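Two Fingers and Cheap Plastic: An Interview at the Trarholm Open Day
4 comments | 17 shares

The gripper bench at the Trarholm open day in January was at the far end of the ground floor, past the conveyor section and the coffee. Máté Szénási, who designs the hands for the Cirnon project, had been talking since the doors opened and had started to lose his voice. Chanida Nilsuwan handles the data and control side. She took over some of the answers, and corrected a few of his.

I asked Szénási first why the fingers are made of plastic.

"Because I break them," he said. "A machined finger takes me a long time to replace. A printed one I can have back on the arm the same afternoon. When we change the tip angle, I want to know by evening whether it was a mistake."

The Cirnon hand closes with two fingers. Szénási said he had worked on a three-finger version before this one, under the name Kelemen, and had put it away. It held round objects better. It was also harder to drive by hand, and the people recording demonstrations got tired of it.

"With two fingers, a person understands what the hand can do in the first minute," Nilsuwan said. "With three they keep asking where the third one is. You see it in the recordings. They hesitate before every grasp."

Those recordings are the reason the hand exists. A person guides the gripper through a task, the motion and the camera view are stored, and a policy is trained on the result. Nilsuwan put the current set at 4,000 recorded episodes. The set used for the open day was a smaller one, 701 episodes, all of them small objects on a table.

"It is a narrow set on purpose," she said. "If it fails, I want to be able to say why."

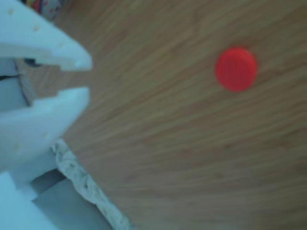

Approach distance is the variable she cares about most, and visitors tend to ignore it. They watch the fingers close and pay no attention to the travel before that. On the bench the jaws were open with a wide stretch of bare wood between them and a red disc, and Nilsuwan said this was the part of the motion she would study first. The direction is decided early. An error in heading that can hardly be noticed at the start becomes a missed grasp by the time the tips arrive. She trims the recordings so that each one begins well before contact, and she discards those in which the operator pauses for a long time to line up.

I asked whether the wood grain caused trouble for the camera.

"Less than people expect," she said. "Glare is worse. A plain matte surface would be easier, but then you have trained on a plain matte surface."

Szénási objected to this. In his view a plain surface is the correct place to begin, and the grain, the clutter and the window light should be added one at a time. They have had this discussion before, evidently. Nilsuwan let him finish and said that her numbers were better with the mixed tables.

Her numbers come from a fixed test. Each version of the policy gets 100 attempts, with the object moved between attempts, and an attempt counts only if the object is lifted and kept in the jaws for 2 seconds. She would not give me the score for the current version. The tests for it were not finished, and she does not quote partial results.

"I can tell you what kind of failure we have," she said. "It closes too soon. The tip touches the side of the object and pushes it away, and then it is chasing."

The remedy was partly mechanical. Szénási changed the shape of the tip twice during the fall. A thick tip is stiff and survives collisions with the table, but it needs room on both sides of the object. A thin one fits into tight places and bends. He described the present shape as a compromise that he expects to keep until spring. 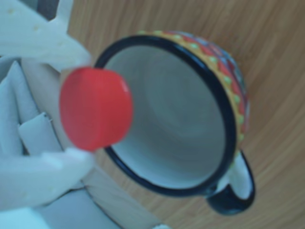
A red bottle cap held between the two fingers, beside a painted mug.

Bottle caps came into the work by way of a supplier problem. The project had ordered a box of calibration pieces from Titov, a small parts shop, and the box was late. Szénási emptied a kitchen drawer into a bag and brought that in. The calibration pieces arrived in the end. They are used for checking jaw width and for very little else.

"A cap is a good test object," he said. "It is light, so it moves if you touch it badly. It has a ridged side, so there is some grip. The height is small, and you have to come in low. And if I lose one I don't fill in a form."

Mugs are another matter. A cap next to a mug is harder than a cap alone, Nilsuwan said, and she considers it the more useful case. The rim hides part of the space behind the object. The handle takes up room that the policy has to treat as occupied. A glossy rim also reflects, and the reflection moves as the camera moves.

I asked if the hand could pick up the mug itself.

"By the handle, yes, with a person driving," Szénási said. "By the rim, sometimes. I would not fill it."

Nilsuwan said mugs were in the larger set but had been left out as grasp targets in the smaller one. The load is the issue. The fingers flex under a heavy ceramic object, the flex changes the position of the tips, and the policy has no measurement of it. A force sensor in the finger base would help. Szénási has drawn one in and has not yet built it. The wiring would have to pass through the joint, and he has already had one cable wear through there.

Several visitors had asked about speed, so I did too. The demonstration motion is slow. Nilsuwan said the arm could move a good deal faster and that the limit came from the recordings. People guide the hand slowly when they are being careful, and the policy copies that. Playing the motions back at a higher rate is possible, but the fingers then arrive with more force than they did in training, and light objects get knocked away. She has tried modest increases and kept none of them so far.

On the question of release, both of them became more cautious. Letting go is less studied in their group than grasping. The fingers are slightly tacky after a long session, according to Szénási, and a light object can stay on one of them when the jaws open. He wipes them down between runs. Nilsuwan would prefer a tip surface that does not need wiping, and has asked for it in writing.

I asked what they would change before the next open day. Szénási wants the sensor in, and a spare hand already assembled on the shelf. Nilsuwan wants a longer table and a second operator, so that the recordings do not all carry one person's habits. She has already noticed that the policy prefers to approach from the left. So does the colleague who recorded most of the set.

The finger drawings will be posted on the Trarholm project page once the revised tip has been through the full test. The recordings will take longer, as Nilsuwan still has the trimming to do.

Contact | Copyright Trarholm Open Workshop | Back to top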